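4.2 Mise en service du bac de rangement Evton

Le bac gris se pose sur un plan horizontal, propre et dégagé. Il est livré sans couvercle ; le couvercle Minditz (réf. 613) se commande séparément.

1. Retirer l'étiquette collée sur le fond et essuyer les résidus de colle avec un chiffon humide.
2. Placer le bac sur la table, une poignée découpée tournée vers l'utilisateur, l'autre à l'opposé.
3. Déposer les objets longs en premier, à plat contre la paroi du fond.

Remarque - Un objet cylindrique placé debout peut basculer lors du transport. Le coucher dans tous les cas.

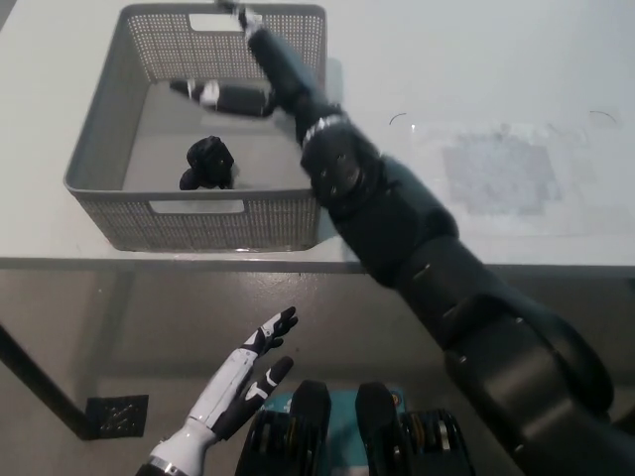 4. Ranger ensuite les petits articles souples au centre du bac, sans les tasser.
5. Vérifier que rien ne dépasse du rebord ni n'obstrue les découpes des poignées.
6. Soulever le bac par les deux poignées à la fois.

Attention - Ne pas empiler plus de 3 bacs chargés. Ne pas poser le bac à moins de 200 mm d'une source de chaleur.

Entretien

Laver à l'eau tiède savonneuse. Les parois ajourées retiennent la poussière : passer une brosse souple des deux côtés, puis rincer. Ne pas utiliser de solvant ni de tampon abrasif.

Pour le montage sur étagère Dernberg, se reporter à la page 64.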